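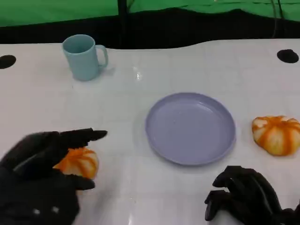 Chapter 3: The River Kingdoms of Brakach

Home | Contents | Chapters | Maps | Glossary

Search this book Enter keywords Go

Updated March | By the history editors

People lived in the Brakach valley long before anyone wrote about it. Farmers grew barley on the lower slopes and drove their sheep uphill in summer. Their villages were small, and most had no walls. Each one settled its own quarrels.

The first kingdom in the valley grew up at Redum, where the river could be crossed on foot for part of the year. Its rulers charged a toll on salt and wool. By 386 they controlled both banks as far south as Vass, and they had begun to strike their own coins.

Vass was a port, and its merchants did not like paying Redum. They built ships, hired soldiers from the coast, and stopped sending the toll. The fighting that followed went on for 21 years. Neither town won, and many farms between them were left empty.

Power then moved north to Erkenero, a hill town that had stayed out of the war. Its council bought up abandoned land and leased it to new settlers. In 1162 the council signed the River Charter, which put all three towns under one law but let each keep its own courts.

This chapter covers the years from the first toll to the charter. As you read, look for the ways trade shaped the borders of the valley.

Terms to know: toll, charter, lease, council

Section 1: The Crossing at Redum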